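给小东西找个家：分格盒的秘密

你有没有找过一块橡皮，找了半天，最后发现它躺在抽屉最里面，跟回形针、旧贴纸和半截蜡笔滚成一团？小东西特别会躲！它们个头小，分量轻，一拉抽屉就骨碌碌跑到后面去了。今天我们就来认识一种专门对付它们的好帮手：分格盒。

分格盒是什么？

分格盒就是一个敞口的盒子，里面用薄薄的隔板分成许多小格。每个格子像一间小房间，回形针住一间，图钉住一间，橡皮住一间，谁也不会挤到谁。因为没有盖子，你低头一看，就知道什么东西在哪儿。

用格子来分东西，这个主意可老了！中药铺里一整面墙的小抽屉，用的就是这个办法：每味药有自己的抽屉，抓药的师傅闭着眼睛都能摸到。从前印书的工人也要用分格的木盘来放铅字。一个排字间里可能有3,000多个铅字，要是全倒在一个大桶里，印一张报纸恐怕得找到明年去！

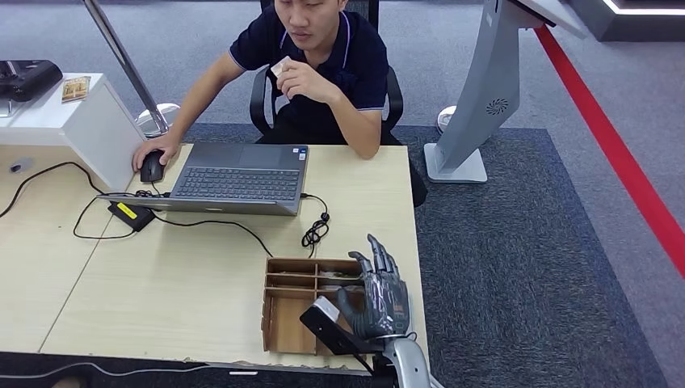

书桌是最容易被小东西占领的地方。你想想，光是一台电脑就能带来一大串伙伴：鼠标、电源适配器，还有弯弯绕绕的电线。照片里的桌子就是这样，黑色的电线从电源适配器那儿一路爬向笔记本电脑，另一根黑线松松地绕成了圈。靠近桌子前边的棕色木盒就是一个分格盒，上面几个格子里已经住进了一些小东西。大块头的电脑可以待在桌面上，小不点儿就交给格子，这样分工多好！

隔板为什么那么薄？

隔板也要占地方呀。隔板越厚，留给东西的空间就越小。可是太薄了又容易弯，所以做盒子的人要挑结实的材料，木头就很合适。两块隔板交叉的地方常常各开一道小槽，像十字那样互相卡住，有时候连胶水都不用。你可以拿两张硬纸板试试：一张从上往下剪到一半，另一张从下往上剪到一半，对准了一插，咔，站住了！

我们班的试验

去年十月，我们请来了做木工的塔马斯叔叔（他的全名写作Tamás Kovács）。他让大家把书包里的小东西统统倒出来，结果全班一共倒出了728件！有铅笔头，有纽扣，有贝壳，还有一颗不知道谁掉的乳牙。塔马斯叔叔带来一个有36个格子的大木盒，我们吵吵闹闹地讨论了一节课：彩色铅笔头要按颜色分，还是按长短分？最后颜色派赢了，不过长短派到现在还不服气。

其实两种分法都可以。给东西分类没有唯一的正确答案，要看你怎么用它。你画画的时候总是先想“我要一支蓝色的”，那就按颜色分。你最在意哪支快用完了，就按长短分。

自己动手做一个

准备一个装过鞋子的纸盒、几张硬纸板、一把尺子、一支铅笔和一把儿童剪刀。

先量一量纸盒里面有多长、多宽、多高，把数字记下来。

在硬纸板上画出长条，高度要比纸盒矮一点点，剪下来就是隔板。

想好要分成几行几列，在隔板上标出开槽的位置，每道槽只剪到一半高。纸板太硬剪不动的话，请大人帮忙。

把横的和竖的隔板插在一起，整个放进盒子里。

最后是最好玩的一步：给小东西分房间！常用的放在靠近自己的那一排，不常用的放远一点。再留一个空格子，专门接待还不知道该住哪儿的新客人。

小提醒：图钉、纽扣电池和小磁铁要放在弟弟妹妹够不到的地方，它们可不能进嘴巴！

想一想

鸡蛋盒、冰格、药盒，都是格子家族的成员。你家里还能找到哪些？找到7种，就画下来带到班里，我们要在教室后墙上贴一张“格子地图”！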